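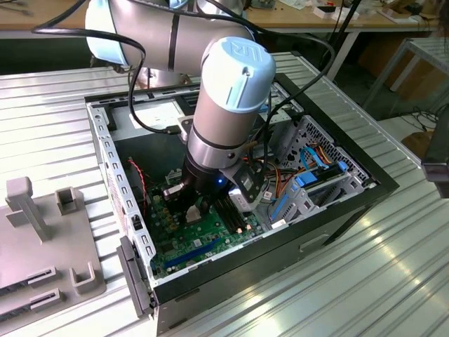

Disassembly is the harder case for a planner than assembly, according to Tainá Bragança, whose remark that "the parts list is a guess until the lid is off" is often repeated in the Berkano user notes.

Berkano is a task planning and control package for robot arms that take apart and refit desktop computers. It was written at Dromlow, a repair and recycling firm, and is now kept up jointly with Amgate, which supplies the perception module. The current release is dated 09/01/2025. The name is used for the whole package, although strictly it belongs only to the planner.

Design

The software has three layers. The lowest sends joint targets to the arm and reads back position and force. The middle layer holds a library of 40 skills, such as "approach slot", "press clip" and "withdraw along axis". The top layer is the planner, which picks skills and puts them in order.

Each skill has a start condition, a stop condition and a limit on force. If the force limit is reached before the stop condition, the arm backs off along the path it came in by and the planner is told which condition failed. It may then retry with a new pose or mark the part as blocked. By default a skill is tried 5 times. Older versions retried without a limit, and the setting is still missing from some configuration files.

Perception

The perception module, called Falcão, finds parts in colour and depth data and returns a pose for each. It can take input from a wrist camera, a fixed camera or both. Wrist views are preferred for the last part of an approach, and fixed views for checking that the case has stayed where it was.

Cables are the main source of error. They cross over slots and connectors, and their shape can change whenever a nearby part is moved. Falcão does not try to model a cable along its full length. It marks the space a cable takes up as an area to keep out of, and the map is redrawn after every skill.

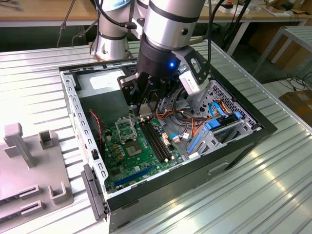 Gripper above the memory slots of a motherboard, with the case on its side.

Planning

Plans are stored as a graph in which parts are nodes and "must come out before" relations are edges. The graph is built from a template for the type of case and corrected as parts are seen. There were 163 templates at the last release. Where no template fits, an operator can draw the graph by hand in the editor.

The planner looks 2 steps ahead. A longer search was tested one October and dropped, as most of the plans it made were thrown away once the next view came in.

Tooling

A log viewer plays back camera frames next to the force readings and the state of the graph. Logs can be replayed against a newer version of the planner to see where its choices differ. The replay tool does not simulate contact, so it cannot show whether a changed plan would have worked.

See also

Bin picking
Force control
Task and motion planning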